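A Day at Clirum's Open House in Watotstead

6 April 2021

I don't much trust open days. You get a lanyard, a cookie and two hours of people telling you how safe everything is. But Clirum had promised to talk about its house rules for two-armed robot cells, and rules are something you can check, so I drove the 46 miles and signed in.

Denise Cheetham ran the morning session. Her handout has 440 numbered clauses, and I'd bet few people on the shop floor have read past the first page. Some of it is good. Anyone can stop a cell, no permission needed, and whoever restarts it has to sign for it. Some of it is padding. Four clauses cover the color of the binder.

I asked Helmut Sauerland how often a stop gets logged. He said "whenever one happens," and I wrote that down with a question mark next to it. Graham Mapplebeck, visiting from Horrocks like me, wanted to know who audits the log. The answer was the same team that fills it in -- not great.

After lunch we went to the handling cells, where Minoru Sugiyama explained the rule on status lights. Green means powered and clear to run, he said, and it has to be visible from wherever a person might stand. I have seen that rule in a lot of binders. I have seen it kept rather less.

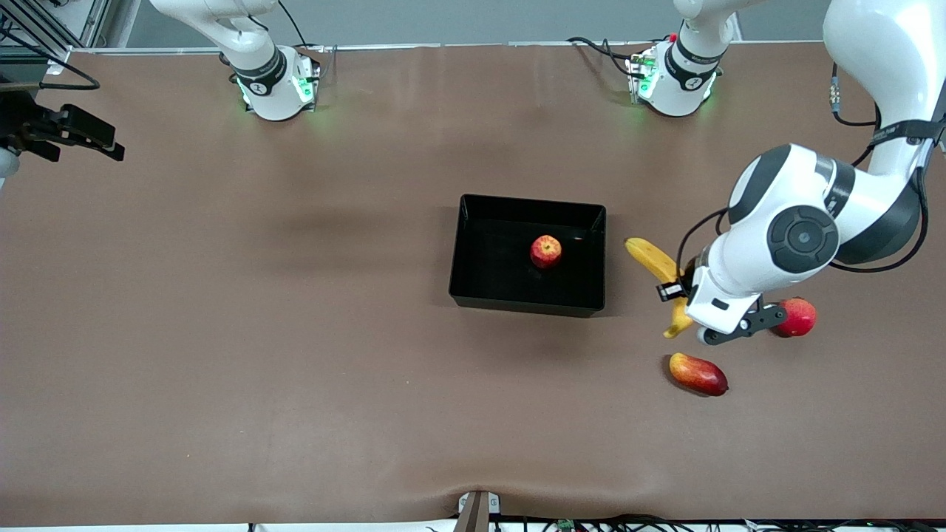 My own hobbyhorse is cables, and I raised it at every stop on the tour. Clirum's clause says leads must be tied down, routed away from moving parts and kept off the front edge where people lean in. Fine words. On the fruit-sorting table the green lights were where the rule wants them, low on the bases, but there was a tangle of black cables under the front lip with a small circuit board showing in it. Sugiyama said a rework was booked for December. I would have booked it sooner.

The last hour was a panel on training, which I skipped half of. I did take a spare copy of the handout for our people at Gatcombe. They can have the stop-and-sign rule, and the binder clauses can go in the recycling.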